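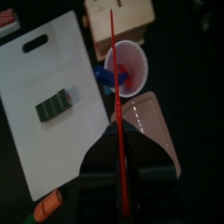 August 2026

Up too early again. Couldn't sleep past five, lay there doing sums in my head, got up and did them on the back of the water bill instead. The rent on the shop space goes to 2091 starting next month. Read the letter three times. Still 2091.

Coffee, toast, no butter left. Bozkurt had the truck parked across the alley so I had to go out the front and walk all the way round with the two boxes of yarn. Arms like jelly by the time I got to the door.

Anyway. The choir. That's what I wanted to write down before I forget how it went.

Rehearsal was a mess for the first half. Levente had us start on the Hungarian piece cold, no warmup, because the hall was booked after us and he was watching the clock. Altos flat. Me included, I could hear it and couldn't fix it. He stopped us, put his pencil down, made us say the words. Just say them, like talking. Then whisper them. Felt silly. Then we sang and the chord in the second line just opened up, I had goosebumps all down my arms. Wish we could do it like that every time. Second go it was gone again, of course.

He wants it from memory by the concert. From memory! Four pages. I have the first page and a bit of the third. Plan is to put it up on the kitchen cabinet and sing it doing dishes. Mom learned all her hymns that way, she had soap spots on every one.

Ticket money. I said I'd do the envelope this year, don't know why I open my mouth. 114 sold so far, most of those family. Dendska said they'd take a stack for the counter and then said they had no room on the counter. Fine. Try the library tomorow, and the place with the good rye bread.

Lunch was soup standing up. Called Ruth, no answer, called back while I was at the register with a lady who wanted the green wool in a weight I haven't carried in years. Long talk about a sweater. She bought one skein. Ruth left a message, the biopsy was fine. FINE. Sat down on the step stool and cried a little behind the counter, then had to cut 6 yards of ribbon for a man who pretended not to see. Nice of him.

Must send her something. Not flowers, the cat eats them. Maybe the blue shawl if I ever finish the border. Only 14 rows to go but they're the long rows.

Afternoon slow. Hot. The fan makes that ticking noise again. Moved the sock yarn away from the window, the reds are fading on one side, should have done it in June. Marked down the worst of it. Thought about the rent some more. If I gave up the back half and taught the evening class at home I could maybe manage, but where would everyone sit. Six chairs and the piano bench. And the dog.

Played Trivia on the phone with Paul after supper, lost, he gets all the geography. He thinks I should write to the landlord and ask for it in steps. A little more each quarter instead of all at once. Not a bad idea. Write it in the morning when I'm not mad.

Supper was eggs and the last of the tomatoes. Those were good, at least. The plant by the fence has gone leggy and yellow but it keeps putting out these little ones, sweet as anything. Save seeds this time.

Sang page one at the sink. Dog left the room. Got stuck at the same spot, the word with all the s's and z's, and had to dry my hands and look. Need to ask Levente how to say it again without him making the face.

To do: library, landlord, butter, card for Ruth, call about the fan. Pay the water bill and copy the sums off it frist.

Bed. It's past eleven and I can hear the neighbors' sprinkler going.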